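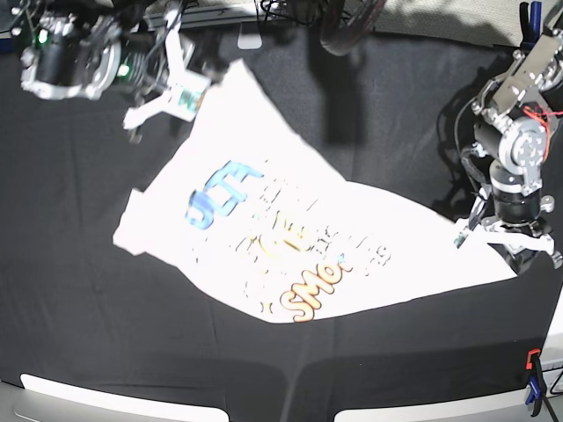 # Stestlow Shirt Folding Set

Last updated: 2020-11-08

Stestlow is a small set about one household task: a printed white T-shirt on a dark cloth, spread, turned and folded. It has 1311 short clips. Meifang Dong keeps the set and answers questions about it.

## Contents

Each clip has a folder with the video and a text file of notes. The notes say how the shirt lies and if the print is readable.
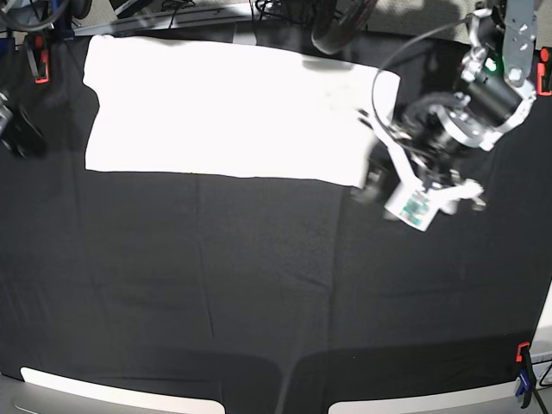 The clips are sorted in 8 groups by the state of the cloth. Please do not mix the groups "flat" and "crumpled" when you make a test part. In April we corrected 30 notes where these two were exchanged.

## Print
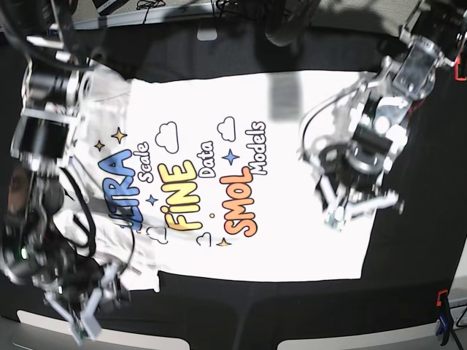 ULTRA Scale FINE Data SMOL Models, with the lettering running sideways.

Words in the notes are written as they are on the fabric, with the same capitals. If a fold hides a letter, write only the letters which remain.

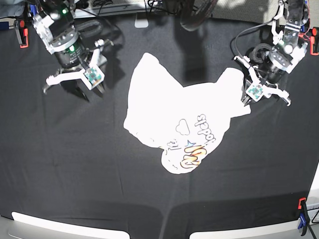
For a crumpled shirt we write "partial" and do not guess the missing words.

## Known problems

- White fabric is very bright, and small creases are lost.
- 2 folders from Heinonen have no notes yet.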